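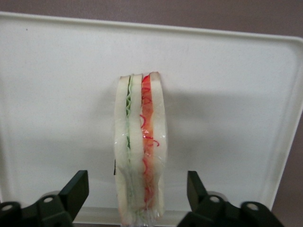 Zirnus Key Cabinet for Letting and Estate Agents

Products > Branch Equipment > Key Management > Zirnus

The Zirnus is a wall-mounted electronic key cabinet for branches that hold keys to rented and for-sale property. It stores each set on a locked peg, releases it to a named user and records when it left and when it came back. It is made by Prakov and supplied, fitted and serviced in the UK by Trestmont.

Order code: 3111
Availability: made to order

Cabinet

The body is folded steel with a powder-coated finish in light grey. The door is steel with a full-length hinge on the left. A right-hinged door can be ordered but cannot be changed over on site. Two bolts, top and bottom, are driven by a single motor. If the motor fails, the door can be opened with the mechanical override key, which should be kept in a separate safe and not in the cabinet.

External height is 1275 mm and width is 538 mm. Allow clear space in front for the door to open past a right angle, otherwise the lowest row of pegs is hard to reach. The cabinet must be fixed to masonry or to a stud wall with a timber backing board. Plasterboard fixings alone are not acceptable. Cable entry is at the top or through the back panel, using the blanking plates supplied.

Key pegs

Pegs are fitted in removable strips. A strip slides out once the door is open and the strip lock has been released by an administrator. Each peg holds one sealed steel ring, and the keys for a property go on that ring. The ring is closed with a crimp tool (one supplied with each cabinet) and has to be cut off to remove a key.

Any peg will accept any ring. The cabinet reads the tag on the ring when it is pushed home and updates the record, so staff do not have to find the original position. Fixed return can be switched on by branches that prefer it.

Large bunches are the usual cause of complaints. Sets for blocks with a street door, a lobby door, a meter cupboard and a bin store can foul the peg below. Use a wide-spaced strip for these, or split the set across two rings and link them in the software so that they are issued together.

User access

Users sign in with a PIN, a fob or both. There are three levels:

Viewer: can search for a property and see who holds the keys, but cannot draw them.
Negotiator: can draw and return keys for the properties assigned to their branch.
Administrator: can add users, change tags, issue contractor codes and run reports.

Contractor codes are valid for one property and one period, and expire when the ring is returned. A code can be sent in advance to a gas engineer or an inventory clerk, but the cabinet has no external hatch, so the contractor will still need to be let into the branch. For out-of-hours collection see the Chowdhury street-side unit, which uses the same rings and the same database.

Records

The cabinet holds its own log and copies it to the branch server when a network connection is present. If the connection drops, keys can still be drawn and returned. Entries made during that time are marked and are uploaded later in the order they happened.

Each entry contains the user, the property reference, the time out, the time in and the reason chosen from the list (viewing, inspection, repair, check-in, check-out, other). The list can be edited. Street addresses are never printed on the ring or tag, and we advise against writing them on by hand.

An overdue alert can be set per user or per reason. Alerts go by email to the address held for the branch. Text alerts need a separate account with a message provider.

Power

The cabinet runs from a standard 13 A socket through the low-voltage supply included. An unswitched spur is preferred where cleaners use the same wall. The standby battery runs the lock and the screen for nine hours with normal use. It is a replaceable part and should be changed at the second annual service, or sooner if the battery warning stays on after a full charge.

Kitchen and back office installations

Many branches have no spare wall in the front office, and the cabinet ends up in a back room beside the tea point. This is permitted if the cabinet is not directly above a sink, kettle or radiator. Keep the reader clear of shelving — staff need to see the screen square on to read the property reference.
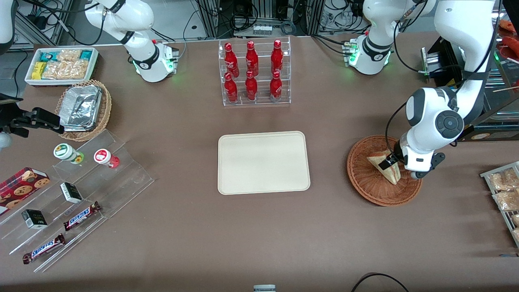

Tray, bottle rack and wicker basket on a brown tabletop.

Installation

Fitting is carried out by Trestmont engineers and normally takes one visit. Before the visit the branch should supply:

- a photograph of the wall and the nearest socket
- the wall construction, if known
- a current key list in spreadsheet form, one property per row
- the names of at least two administrators

Rings can be loaded on the day by the engineer or afterwards by branch staff. Loading is slower than most branches expect where the existing tags are unreliable, and any set that cannot be matched to a property should be left out until it has been tried in the door.

Site surveys are booked through Elin Bevan. Questions about data import and links to property management software go to Gayan Siriwardena.

Servicing

The annual service covers the bolts, hinge, battery, reader and peg contacts, together with a firmware update. Peg contacts can be cleaned between services with a dry lint-free cloth. Do not use spray lubricant on the pegs or the bolts. It collects dust and can stop the tag from being read.

Supplied with the cabinet

Override keys (2)
Crimp tool
Rings and tags to match the number of pegs ordered
Low-voltage supply and lead
Fixing bolts for masonry
Administrator guide

Not supplied: timber backing board, network cable, fused spur.

Spare parts

Rings, tags, crimps, wide-spaced strips and batteries are held in stock. Quote the order code and the serial number, found inside the door below the top bolt. Replacement override keys are cut only on written request from a registered administrator.

Page last revised Wednesday, September 10, 2025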